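Filed under: Shared Shop / Slow Projects / Robots

The Drerik Table: A Gallery

16 May 2021

The Drerik started as a sentence on the whiteboard at Wornmont, the workshop where I rent a shelf and a half: "robot that puts things away." Somebody later added a question mark. The question mark has been the more accurate part of the plan.

What we have now is a white table, two arms, some colored cubes and a control program called Jitpraphai, which was named after a word on a noodle packet and can no longer be renamed without breaking 13 scripts. The goal for this stage is modest. A cube goes in a square. People with toddlers have pointed out that they have this working at home already.

I promised the newsletter a gallery of twenty pictures. I had 17. Most of those were of my own thumb or of the back of the power supply, so you are getting the good ones and a lot of text.

A word on the table first. The top is the third thing we mounted the arms on. The first was a door, which flexed every time an arm swung, so the gripper would arrive exactly where it was told and the cube would be somewhere else. The second was better and belonged to the pottery people, who wanted it back. The current one came with a fine collection of holes and we have added to it. I measured twice for the base plates, as you are supposed to, and got two different answers.

The tape was my idea and I will defend it. Everyone else wanted printed targets with proper corners and a calibration routine. Tape costs almost nothing, you can see it from across the shop, and when you put it down crooked you can pull it up and put it down crooked in a new direction. I have learned to treat the square as a suggestion with borders. Jitpraphai takes it more seriously than I do and stores its corners to a precision that the tape, frankly, has not earned.

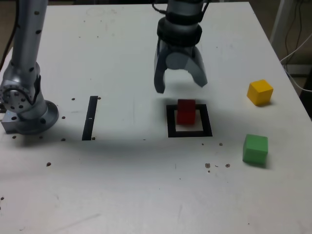
Red cube at the square, fingers open over it. Yellow and green have the right side of the table to themselves.

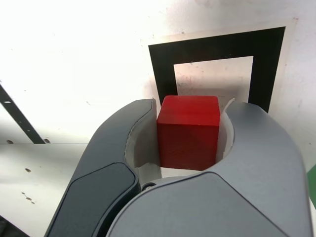
Red again, this time in the grip, white pads to either side. My favorite of the lot.

Grip force took up most of July last year and I would like those evenings back. Too little and the cube slides out halfway up. Too much and it leaves sideways, fast, and you spend the rest of the session under the bench with a flashlight. The setting we use today was found by typing a number I was sure was wrong, to prove a point to somebody. It has been in the config file ever since with the comment "do not touch," which I also wrote, later, in a different mood.

The wiring is a separate topic and I am told it is going to get its own page. There was a tidy version once. It lasted until the first time we had to swap a connector, at which point all the nice little ties got snipped and went into a jar marked GOOD TIES, where they remain, all too short to be used for anything.

For software people: the arm controllers talk to a small box running Grodus, the scheduler we use at the shop for everything from the laser cutter to the coffee timer. It works well enough. If you start a coffee at the same moment as a pick, the coffee wins. I have looked at the priority table several times and can't see why, and I've stopped bringing it up because there is a strong feeling among the members that this is correct behavior.

Next on the list is getting both arms to work on one job without each waiting politely for the other. Right now each one checks whether the shared zone is clear, finds that the other is checking, and backs off. I let it run over lunch once. When I came back they were still at it, and the log file had grown to the point where the text editor refused to open it.

After that, stacking. I have a bet running with the pottery people that we get a tower of two before they finish glazing the big urn. The urn has been drying for a long time, so I like my chances.

Parts list and the Jitpraphai scripts are on the shop drive, in the folder called "final," inside the other folder called "final." Please don't sort them.

More from Wornmont
- Drerik, part 2: the door years
- Why the laser cutter is offline when someone makes coffee
- Replacing a gearbox with the wrong gearbox
- Grodus setup notes for new members
- Shelf rental: please label your half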